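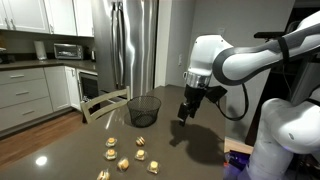
Ticket 28: Gripper closes early on clear cups

Opened: 10/12/2018
Status: open
Build: home arm, Dodura gripper, Celto control software

Problem
The arm is meant to pick up small clear plastic cups with a snack in each one and put them in the wire mesh basket. It gets over the right cup most of the time, but the fingers start closing too high and pinch the rim, or miss it. An opaque mug in the same spot gives no trouble.

Setup
Kitchen table, ceiling lights on. Basket at the back, cups spread loosely in front of it. Wrist camera running through the Stostetti plug-in, exposure on auto.

Tried so far
1. Redid the wrist camera calibration. No change.
2. Slowed the last part of the descent to 15 mm a second. Fewer knocked cups, same early close.
3. Checked the finger plates for play. Screws were tight.
4. Put 300 grams in the gripper and held it for 5 minutes. No sag, so I've ruled out the shoulder joint.
5. Looked through the wrist camera view with the fingers open. The rims come up bright white where the light gets through, and the arm's own shadow covers a lot of the surface. The cable throws a thin looped shadow as well.
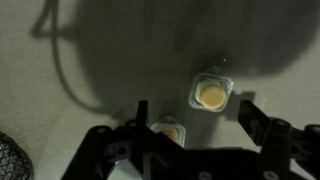
My guess is that the height estimate is locking on to the bright rim or the shadow edge and skipping the tan centre, which has much better colour to work from. The log backs this up a bit – the height value jumps nearly 28 mm in the last stretch, always upward.

Next
Fix the exposure by hand and turn it down a step. Re-tie the cable closer to the arm. If that does nothing, go back to the older Quiambao depth filter I was using in January, which was slower but didn't jump.

Does anyone know if the plug-in can mask by colour before it works out height? The menu has an entry for it but it's greyed out on my version.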